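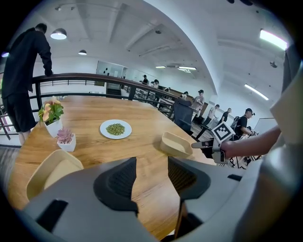

# The Pitch Clock Didn't Fix the Thing You Were Bored By

I have a rule about baseball opinions, which is that I try not to trust one that arrived at the same moment as the marketing for it. By that standard I have spent a couple of years not trusting the idea that the pitch clock saved the sport, and I would like to explain why, knowing that most of the people I sit near at Hirmont home games think I'm being a crank.

Let me give the clock its due. Games are shorter. I get home earlier. The batter who used to step out after every pitch and undo both gloves, including after pitches he hadn't swung at, now has to find some other outlet for his nerves. I don't miss him. If you had asked me ten years ago whether I'd like less standing around, I'd have said yes, same as anyone.

What I object to is the claim that came bundled with it, which is that the standing around was the problem.

Think about the last game that bored you. I mean really bored you, to the point where you started reading the ads on the outfield fence. For me it was a night in April, Hirmont against Rembridge, cold enough that the beer line was empty. The game moved right along. The clock ran, the pitchers pitched, and we were out of there in what the scoreboard proudly flashed as a quick one. And it was dreadful. Strikeout, walk, strikeout, fly ball. A pitching change. Strikeout. I don't believe a fielder on the left side of the infield touched a ball in play for three innings. They could have brought out lawn chairs.

That game would have been dull at any speed. All the clock did was get us through the dullness on schedule. I'm grateful in the way I'm grateful to a dentist who works fast, but I don't go around telling people that teeth have been saved.

The trouble with baseball, if it has one, is that so few of the pitches lead to anything you could call a play. Every club down to our level has figured out that the strikeout is the safest out and the home run is the safest run, and they have built their rosters around those two facts. They aren't stupid to do it. It works. A reliever who throws as hard as he can for one inning is better than a tired starter, so you get 4 relievers, each throwing as hard as he can. A hitter who swings for the fence and misses a lot is worth more than one who slaps it through the right side, so the slappers are selling insurance. No clock touches any of that.

If anything I suspect the clock makes it easier to leave alone. When games dragged, there was real pressure to do something. Fans complained, broadcasters complained, owners looked at the empty seats in the eighth inning and worried. Now the complaint has been answered. The number everyone was upset about went down. So the more interesting question, the one about why nobody is running, gets pushed off to some later year, when I assume it will be solved with a different kind of clock.

I keep hearing that attendance is the proof. Well, maybe. Hirmont put up a sign near the main gate last season bragging about one crowd of 539 over the previous year's best. Good for them. That was also the season they cut the price of the upper bench seats, added a fireworks night and gave away a Viklund cooler bag to everyone who came through before first pitch. I got one. The zipper lasted until summer. Which of those things brought the extra people in? The club says the faster game did. The club also sells the faster game, so I would take that the way I take a car dealer's thoughts on the bus.

And there's something a little odd about being charged the same for less. I know, I know, you pay for nine innings and you get nine innings. But part of what I bought, when I bought a ticket to a minor league game on a warm night, was the evening. I wanted to sit outside and talk to whoever was next to me with something going on in front of us. The slack in the game was where the talking went. My regular section has gotten noticeably quieter, and I don't think it's because we like each other less. You start a story, you look down to find your peanuts, and there's been a pitch. You end up watching the game more closely than it deserves.

The kids' angle bothers me too. We're told young people don't have the attention span, so the game has to be trimmed for them. I've sat in front of plenty of young people. They aren't watching in either case. They're going up and down the stairs, they're getting a snow cone, they're wearing the snow cone. They look up when the crowd makes a noise. What makes the crowd make a noise is a ball hit into the gap with a runner on first, or a close play at the plate, or somebody trying to take third when he shouldn't. Give them four of those in a night and they'll come back. They have no idea how long they were there.

People who defend the clock like to point at stolen bases, and I admit this is their best argument. With the limit of 2 free step-offs, pitchers can't keep throwing over forever, runners get a better jump, and you see more of them go. Fine. I like a stolen base. But notice that this is a rule about throwing over, and it could have been passed without any clock at all. It changed what the runner can do. That's the kind of change I'd like more of. It got carried in on the clock's back and now the clock takes the credit for it.

So what would I do? I get asked this, usually in a tone.

I'd start with the pitching changes. Cut the number of pitchers a club can carry, and cut it enough to hurt. If a manager has 9 arms instead of a bullpen the size of a church choir, somebody has to pitch the sixth inning while a bit tired, and a tired pitcher throws something a man can hit. I've seen the argument that this would cause injuries. It might. But arms are breaking down now, under the system that's supposed to protect them, and I'd at least like to see someone try asking them to throw less hard for longer. I'm not a doctor and I could be talked out of it by one.

Then I'd look at the ball and the fences. Push the fences back where there's room. Rembridge has half a parking lot behind its left field wall that's empty on all but a few nights. A big outfield makes the home run a worse bet and the double a better one, and it gives you a reason to play a center fielder who can run. I don't know how much it would cost. I know they found the money for the new video board, which is enormous and mostly shows us ourselves.

None of that is going to happen soon, because it's expensive and slow and you can't measure it with a countdown. That's the real appeal of the clock, I think. It's cheap, everybody can see it, and it delivers a number by the end of the first week. Any business would love a fix like that. Our league's scheduling and ticketing runs through Tralon now, and every email I get from them has the average game time in it somewhere, as if I had been lying awake. I have never once been sent the average number of balls put in play.

I should say that I don't want the clock removed. People assume that's where I'm headed. It would be silly to take it out now, and I'd be annoyed by the glove business inside of an inning. Keep it. I'd loosen it late in a close game, maybe, when the bases are loaded and a pause does some good. I've seen a tight ninth end on an automatic strike, and the sound the crowd made was the sound of people who'd been told the kitchen just closed.

My quarrel is with calling it a rescue. We took a game with not enough happening in it and made the not enough go by faster. Some nights that's a help. The other night I was in the car before dark, with the radio on, trying to remember a single play to tell my wife about, and what I came up with was a foul ball that landed in somebody's nachos.

**Comments (4)**

**benchside_left**
I was at that Rembridge game in April and you're being generous. The nachos were the only thing with any movement on them.

**rjk**
Disagree on almost all of this. I have two kids and a job that starts at 6 a.m. Before the clock I left in the seventh every time. Now I see the end. That counts for something even if the middle is all strikeouts.

**Old Scorebook**
The pitcher limit is the whole ballgame. I've kept score for years and my relief pitcher column used to fit on the page.

**mudhen fan in exile**
Moving fences back sounds great until you see the outfielders just play deeper and everything drops in front of them. Although I guess that's a single, so never mind, I'm in.

**More in Opinion**

- Hirmont's new bench seats are worse than the old bench seats
- Against the walk-up song
- Let the bullpen cart go
- What a doubleheader is for
- The Rembridge parking lot, again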